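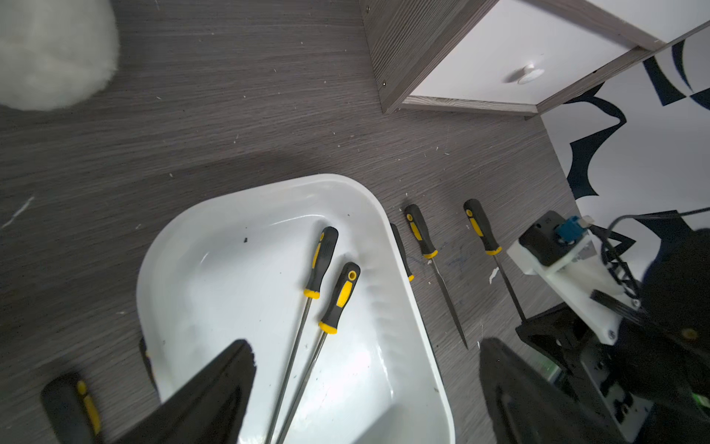 Gripper thread, because I've been at this all week and my partner is sick of hearing about it. Two sets of fingers, same arm, same wrist camera, same pile of screwdrivers and a file. Let's go!

1/ The contenders are the stock Hornelik parallel fingers (stiff, pointy tips) and the Plelley soft pads, which bolt on over the same mount. Swapping them means four tiny screws and a lot of muttering.

2/ The job: pick a tool out of a white plastic tray, put it down beside the tray, go home. 54 tries each. I wrote them all in a notebook like it's 1987.

3/ Hornelik dropped or missed 20. Nearly all of those were the skinny handles up against the rim, where one finger lands on the plastic and the other one gets nothing (very sad noise, too).

4/ Plelley dropped or missed 27! I really thought soft would walk it. They grab a fat handle beautifully but they're too wide to get between two screwdrivers lying side by side, so they shove both along the tray and close on air.

5/ Colour of the handles matters more than I'd figured. Black and yellow is lovely for the camera, black fingers over a black handle less so. I'm tempted to wrap the tips in grey tape.

6/ Also the shiny tray. My desk lamp bounces off the bottom and the depth goes all spotty. Moved the lamp over to the left and it calmed down heaps. Cheapest fix of the whole project.

7/ Someone asked about the file. It's the worst one by far with the Plelleys, if you grab it by the blade end. It tapers, the pads squish, and it slowly swivels until it's pointing at the floor. By the handle it's fine on either set.

8/ Controller is still the Sternberg board. I had it at 100 Hz for both sets so the comparison's fair. The grip force setting is in units I can't find written down anywhere, so if you know what they are, please reply!

9/ Next up is the Ametepe three-finger one, but it's on back order till October. Going back to the Horneliks for now and trying longer tips.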